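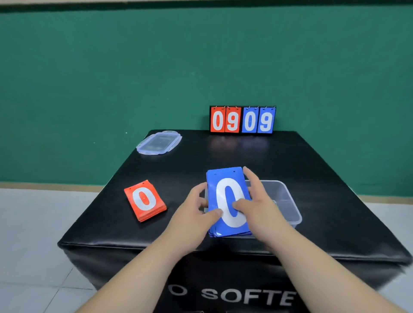 Section 4. Showing the Task by Hand

By now your Clidenholm head rig is charged, paired and sitting comfortably, and you have run the two-minute check from Section 3. Good! This is the part most people look forward to. You are going to do a real job with your own two hands while the rig records it, and later the robot will learn from what you did.

We use the scoreboard job all the way through this guide. It has a bit of everything: thin cards that slide against each other, a clear box that is hard for a camera to read, two colors that must not get mixed up, and a stand with rings that swing when you bump them. If you can record this one cleanly, you can record nearly anything on a tabletop.

4.1 What you need

A flip scoreboard on a stand
A stack of spare red cards and a stack of spare blue cards
A clear plastic storage box with a snap-on lid
A table you can reach across without leaning
The head rig and the Cukari recorder, with at least 300 MB free per session

You can swap in your own objects. Keep one see-through item in the set if you can. Clear plastic is where new models stumble the most, and the practice pays off fast.

4.2 Setting the table

1. Put the scoreboard at the back of the table, facing you. All four cards should be readable from where you stand.

2. Place the open box in the middle, a comfortable reach from your body. Lay the lid flat, well away from the box.

3. Set the two stacks down on the table with the numbers up. They do not need to be square to the edge. A stack at an angle makes a better lesson, so go ahead and vary it!

4. Push up your sleeves. Loose cuffs hide the wrist, and the hand tracker loses the thumb first.

5. Look at the place where your hands will be working and open the live view. You want both forearms coming in from the bottom and the scoreboard still in sight behind them. Tilt the rig down one click if the board sits too low.

Note: Shiny tabletops are fine. The padded black one we use throws pale glare near the back under ceiling lights, and the tracker copes with it. If the glare lands right on the box, shift the box a little toward you.

Note: Printed lettering on the front of a table can stay uncovered. The recorder keeps it in the video and the trainer ignores it.

4.3 Recording one demonstration

1. Rest both hands on the table, open and still, until you hear the start tone.

2. Reach for the blue stack with both hands. Take the left side with your left thumb and curled fingers. Lay the fingers of your right hand flat across the front card and bring your right thumb along the side.

3. Lift the stack as one piece. A slight tilt is natural and you should let it happen. The trainer needs to see how a person keeps a stack together, and that little tilt is part of it.

4. Carry the stack over the rim of the box and pause for one breath.

5. Lower it in. Let go with the right hand, then the left.

6. Do the same with the red stack.

7. Pick up the lid, set it over the box and press the tabs down one side at a time.

8. Bring both hands back to the table, open and still, and wait for the stop tone.

That makes one demonstration. Have a stretch, take everything back out, move a stack or two, and go again.

Caution: Do not press start while your hands are already holding something. The recorder takes its hand size from the first open-palm view, and every grip after that will be off.

Caution: Keep your face and hands clear of the robot arm's reach if the arm is powered while you record. For hand demonstrations it can stay parked with the brake on.

4.4 How fast should I go?

Slower than you would at home, faster than you think. Most first-timers move like they're underwater, and the robot will happily copy that forever. Casimiro Miranda, who recorded the original Misetti card set, gets an even pace by saying the steps under his breath: reach, grip, lift, over, down. Try it out loud on your first few runs. You will feel silly and your recordings will be lovely.

If you fumble a card, keep going! Pick it up and finish the job. Then mark the run as "recovered" in the list. These are some of the most useful runs you can give us, because the robot is going to fumble cards too. Only delete a run if you stopped in the middle or if your hands left the picture for longer than 2 seconds.

4.5 Changing things between runs

The shipped Misetti set has 744 demonstrations, and the thing we would do more of next time is change the layout. After every few runs, try one of these:

Turn a stack to a new angle
Swap the left and right positions of the stacks
Move the lid to another corner
Start with the red stack first
Change the numbers showing on the scoreboard

Leave the lighting, the table height and the rig strap alone within a session. If you have to change one of them, close the session and open a new one.

4.6 Checking your runs

1. Open Arroyo on the desk computer and choose Last Session.

2. Play each run at double speed with the hand overlay on. The colored lines should stay on your fingers the whole way through.

3. Watch closely at the moment your hands pass in front of the box. If the overlay jumps to the box rim, tag the run "clear object" and keep it.

4. Compare the first and last pictures of the run. Both should show open hands and the whole scoreboard.

5. Press Accept. Accepted runs turn green and are copied to the training folder overnight.

Note: A green run can be pulled back for one day. After that you need an administrator login.

4.7 If something looks wrong

Overlay missing on one hand: check for rings, gloves or a long cuff, then repeat the open-palm start.

Both stacks labeled the same color: run the white card step from Section 3.4 again.

Stack shown as a single card: hold it a little lower so the layered edges are in view, and stretch out the pause over the box.

No start tone: the recorder is probably still saving the last run. Wait for the light on the strap to go steady.

Section last revised August 14, 2024. Steps in 4.3 tested by Caoimhe Ó Gríofa. Remote control of the arm is covered in Section 5.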